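Ruvton progress report, grasp planner half

Okay, so the short version is that the planner works now and I'm way too happy about it! Our project (Kundwood, named after a street sign Rania liked) is software only. We wrote a grasp planner that runs in simulation, looks through a wrist camera and picks where to close a two-finger gripper. Rania Daher did the perception side and I did planning plus all the logging scripts, which ate most of September.

My first version scored every candidate grasp by how centered it was between the fingers and nothing else. It was fast, sure, but it kept picking grasps that ran the fingers straight into whatever was next door. So I added a clearance term, and then spent a whole week chasing a bug where the camera transform got applied twice (once in my code, once in Rania's, both of us very proud of it).

The other headache was the background. We render a marble texture with white veins all over it, and the edge detector loved those veins. It would happily hand me a "box" made of three cracks. Rania switched the segmentation to use depth first and color second, and most of the ghost boxes went away. 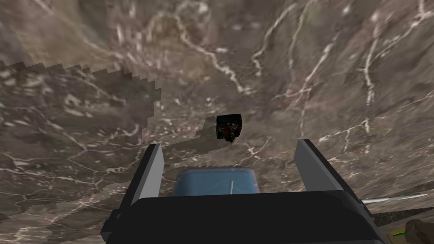 Kelly Queiroz read the draft and wanted to know why we score clearance at the fingertips only, when the wide housing behind them can hit things too. Good point, and I don't have a great answer! The collision check does cover the housing, but it runs after scoring, so we waste time ranking grasps that get thrown out anyway. I'm moving it earlier.

Numbers so far: we ran 1,823 planning queries, and 1,078 of them came back with a collision-free grasp on the first try. The rest needed a replan or timed out. I capped the candidates at 1,000 per query, and I haven't tried a smaller cap yet. That's next, right after I clean up the config files (there are two and they disagree).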